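Buscamos probadores para Sternar, kit de simulación y teleoperación de brazo robótico

Plidstead – convocatoria abierta, abril de 2026

Necesitamos gente para probar el kit Sternar antes de que salga a la venta. Trabajo remunerado, a tiempo parcial, desde casa. Plazas: 48. Se cubren por orden de llegada, así que no lo dejéis para el final.

Qué es: un mando, un simulador que se instala en el portátil y una cuenta para subir las sesiones. El brazo real no se envía en esta fase, todo va por simulador. Los que terminen la ronda podrán apuntarse a la siguiente, en mayo, ya con el brazo Gralten en nuestro taller.

Qué hay que hacer: sesiones de 60 minutos. Mover el brazo, abrir y cerrar la pinza, llevarla de un lado a otro de la superficie, cambiar de vista, y luego rellenar el parte. Si algo se cuelga, se apunta y se sigue.
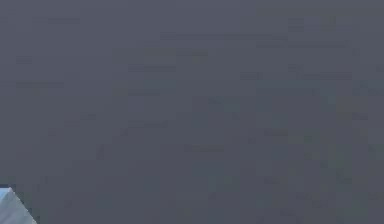
El parte es corto pero hay que hacerlo bien. Nos interesa sobre todo si el mando responde con retraso, si os perdéis con la orientación de la pinza y si el manual se entiende (la traducción al español es nueva y seguro que tiene fallos). Opiniones sinceras por favor, también las malas.

Requisitos:
Mayor de edad
Ordenador con tarjeta gráfica dedicada, conexión estable
Español fluido, inglés no hace falta
Experiencia en robótica: no se pide. Si la tienes, dilo en el formulario
Paciencia con versiones a medio hacer

Pago: 900 euros por la ronda completa, en un solo pago al entregar el último parte. El kit se devuelve, portes a cargo nuestro. La gestión de contratos la lleva Fankhauser, os escribirán ellos directamente – mirad la carpeta de spam.

Para apuntarse: formulario en la web, referencia 331. Poned modelo de ordenador y horario disponible. Sin esos dos datos no podemos tramitar la solictud.

Dudas por el mismo formulario, el teléfono no lo atendemos estos dias.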